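Trilleo Home Forum > Laundry and Clothes Care > Folding and Storage

Topic: Folding black knits on the bed – fuzz, stretched waistbands, and where to do it

nektarios_m
Hello all. I moved to Iltville in October and my apartment has one small bedroom and no table except the one where I eat. So all my folding is done on the bed. For shirts and towels it is fine. For the black knitted things I have trouble and I would like to hear how other people do it.

My first problem is the bed cover. It is green and plush, very soft, and I like it for the winter. But when I put something black on it, I am never sure if I will pick it up clean. My second problem is how to fold the knits which have a band at the top. If I fold through the band, next week there is a line in it. If I do not fold through it, the piece is too wide for my drawer.

I start always by laying the thing flat with the band away from me, and I smooth it with the hand from the middle to the sides. Then the lower corners come in.

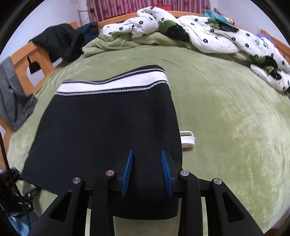

After this I bring the bottom up in two folds, and I stop before the band, so the band stays on top as one layer. It looks good for a minute. When I carry it to the drawer, the wide side falls open and I must begin again.

I push the duvet and the blanket to the head of the bed first, so I have only half of the bed to work on. Maybe this is already my mistake? Please tell me how you do it.

Nektarios Michailidis

makstead_anna
Welcome to Iltville! I fold on the bed too and I have done it for years, so please do not feel it is a mistake. But make the bed first. Really make it, duvet flat and pillows in place, and then put an old cotton sheet on top of everything. Your black knits will lie on cotton and the fuzz question is finished. When you are done, you fold the sheet last and it goes in the closet until next time.

With the duvet pushed up you have a slope at one end, and a knit will always slide down from a slope.

howard_g
I disagree with the sheet. It is one more thing to wash and to store, and on plush it moves around under your hands. You smooth the knit and the sheet comes with it. I tried this with a fleece blanket underneath and gave up the same evening.

What works for me is to fold knits inside out. If fuzz comes, it comes on the inside, where it bothers me much less. It also protects the front from rubbing in the drawer.

makstead_anna
Howard, but then you wear the fuzz against your skin! And a sheet does not move if you tuck it under the mattress on two sides.

howard_g
If I have to tuck a sheet under a mattress to fold one sweater, I will go and fold it on the ironing board.

nektarios_m
Thank you both. I do not own an ironing board, I iron on a towel on the table. Please do not be angry with me.

periklis_gk
Nobody here will be angry, except maybe in the thread about fabric softener.

I worked for 2 winters in the back room of Tsakiris, the knitwear shop, and we folded all day. Some things from there, if they help you.

The band should be never pulled. Put your palm on it and press down, do not pinch it and drag. A band is normally less stretchy than the knit below it, or stretchy in a different way, and if you pull from the band the body follows unevenly. Then the fold is crooked and you blame the fold.

For the wide side: bring the sides in before you bring the bottom up. From your post I understand that you bring in only the lower corners, so the middle stays wide. Bring in the whole side, from band to hem, one third, and then the other side over it. Yes, it will cross the band. The line comes from weight on top of the fold, so keep this piece at the top of the pile, or stand it up in the drawer.

After that, fold from the bottom in three. It should stand by itself. If it falls, you have air inside, so press with the forearm from the fold to the open end.

anastasia_d
I agree with Periklis about palms, but I do not agree about standing knits up. Thin ones, fine. Heavy ones sink in the drawer and get a wave at the bottom. I roll the heavy ones, loosely, with the band at the outside.

Also a question for Nektarios. Is your cover new? Mine gave off a lot of fluff in the beginning and after three washes it was much better. I wash it alone and shake it on the balcony before I put it back. Now I fold dark things directly on it with no sheet.

nektarios_m
Anastasia, it is new, yes. I bought it when I moved and I washed it one time only. I will wash it again this week. The laundry room in my building has one big machine and in the evening it is always taken, so I will try before 7 in the morning.

Periklis, I tried with the whole side in, one third and one third. It is narrow enough for the drawer now. The second side was not equal with the first, but it held together when I carried it. I am pleased.

makis_p
Can I ask something on the same subject? How do you keep the zigzag stitching from going wavy at the edge of a band? I have a black skirt of my daughter's, homemade, with an overlock stitch at the top, and every time after the wash it looks like lasagna. I do not know if this is from the folding or from the machine.

periklis_gk
Makis, this is from stretching, either when it was sewn or when it was hung wet. Folding does not do it. Dry it flat on a towel. While it is damp, push the edge together gently with your fingers, little by little along the whole band, and leave it. If it was stretched in the sewing, a bit of steam may help. Hold the iron over it and do not touch the fabric.

makis_p
It was hung by the waist with pins. I did not know. Thank you.

howard_g
I want to add that hanging is also an option. Everybody here talks about drawers, but a light knit skirt can be folded once over the bar of a hanger and that is all. It takes ten seconds.

anastasia_d
Then you get the mark of the bar in the middle, Howard.

howard_g
Put a towel over the bar.

makstead_anna
So a towel over the bar is fine, but a sheet over the bed is too much work :)

howard_g
A towel is small.

nektarios_m
A report, as I promised. I washed the cover again and dried it on low. It left fluff in the filter, a good handful. Then I made the bed the way Anna said, with the duvet flat, but I did not use a sheet. The knits stay where I put them now and I can walk to both sides of the bed, so I do not fold with my arms stretched out.

I still find a few green hairs on the black. I take them off with tape before the last fold. The heavy sweaters I rolled, and the thin things are standing in the drawer as Periklis explained. One of them is leaning. I think the drawer is not full enough, so I put a pair of thick socks next to it.

I would like to ask also about folding fitted sheets, but I read the rules and I see that there is already a topic with 223 replies. I will read it first.

periklis_gk
Read only the last page. The first ones are all people fighting about the corners.

anastasia_d
Socks as a bookend is good, I do the same with scarves. For the green hairs try a damp rubber glove instead of tape. You pass it over the knit in one direction and the hairs gather at the end.

nektarios_m
I have a rubber glove. I will try it tonight with the black cardigan, it is the worst one.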